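4.2 Delegation and the handling of routine decisions

Delegation was measured at the level of the work unit. Each unit head at Brendolell listed the decisions taken in a normal week and marked the lowest grade allowed to take each one without approval. The coding scheme follows Janjua and Khattak, with one change: purchases under 800 dollars were treated as a separate class, as the Londville site applies its own spending limit.

Of the 748 decisions listed, most fell into scheduling, document handling and supplier contact. Units differed little in the kinds of decisions they reported. They differed in where approval was held. In the 40 units studied, the formal chart was a poor guide to practice, and heads with the same title often kept very different decisions for themselves. Desk-level filing tasks (Figure 2) were coded as routine in every unit and were left out of the delegation score.

Two coders, Giannakopoulos and Liao, worked separately. Disagreements were settled by discussion, and a third reader, Kakakhel, ruled on cases that remained open. Most of these involved decisions shared between a unit head and the Sales department, where neither side could name a single owner. Such cases were scored at the higher of the two grades.

The score does not capture informal approval, such as a short talk before a form is signed. Its values should be read as an upper limit on delegation in each unit.

Figure 2. Desk-level filing: a folder and a desktop file organizer.
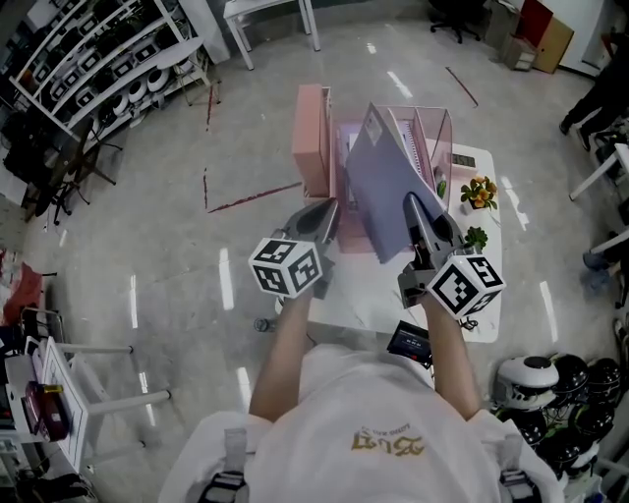 How were decisions scored when a unit head and Sales shared them?
They were scored at the higher of the two grades involved.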